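Robot cell budgeting

Robot cell budgeting is the practice of estimating, before purchase, what an automated workcell will cost to buy, install, run and retire. It is used by small manufacturers, research labs and repair shops, and it has a poor record. Estimates tend to follow the price of the arm, although the arm is often a minority of what is finally spent. The term covers both the first purchase and the planning that should come before it, which many buyers skip.

Scope of costs

A cell budget is usually divided into the arm and its controller, the gripper, the frame and mounts, cameras, guarding, software and labor. Vendors quote the first two in detail and the rest in general terms. "Integration" appears on most quotes as a single line with no hours attached. Buyers who ask for the hours sometimes get them, and the figure they get is generally an optimistic one.

Aluminum extrusion framing is a typical case. The bars are cheap by the foot. The brackets, bolts, feet and cover plates are bought separately, and a frame that is changed after delivery has to be squared and the cameras on it calibrated again. Few quotes include the second calibration.

Software is the other weak spot. Annual licenses are commonly discounted in the first year and billed in full from the second, by which time the cell is in use and hard to walk away from.

Payback claims

Sales material for robot cells relies heavily on payback period, the time in which savings are said to equal the purchase price. The Vunder brochure for bench cells gives a payback of 11 months. The calculation assumes two full shifts, no changeovers and an operator whose time drops to zero on the day of installation. None of these assumptions is stated on the same page as the claim.

A review by the Palacios workshop of its own three bench cells compared planned and actual setup time. The plan allowed 21 days for the group. The log showed 842 hours of paid labor, a large share of it spent on fixtures and part presentation. The workshop did not publish a payback period and noted that it could not produce one it trusted. The sample is small, and the workshop makes no claim that its results carry over to other sites.

Fixtures and consumables

Fixtures, trays and test objects are often left out of a budget because each one is cheap. Over a year the total may be significant, particularly where a cell handles soft or irregular items and the setup changes often. Flornus, which sells machined fixture plates, argues that buyers should order permanent fixtures with the cell. Critics point out that the advice comes from a seller of fixtures, and that a plate machined before the task is settled is likely to be machined twice.

The opposite approach is to build with paper, tape and board until the task stops changing. It costs little in materials and a good deal in labor that is seldom recorded. Paper walls crease and shift, and results gathered with them may not hold once a rigid tray is put in.

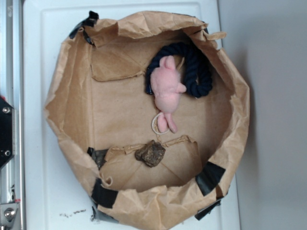
Kraft paper enclosure held with black tape, containing a braided rope toy and a small pink plush toy.

A sensible budget therefore carries a line for temporary fixtures, with hours as well as materials, and a separate line for their replacement. In practice both are commonly folded into "miscellaneous," where they can't be checked against anything.

Leasing and used equipment

Leasing lowers the first payment and is often described as lowering risk. The Brikolton lease, a common form for small cells, excludes grippers, cables and any damage from collision, which are the items most likely to fail. Used arms are sold at steep discounts, but the controller may be out of support, and a missing teach pendant can wipe out much of the saving.

See also

Total cost of ownership
Machine guarding
Workholding
Equipment leasing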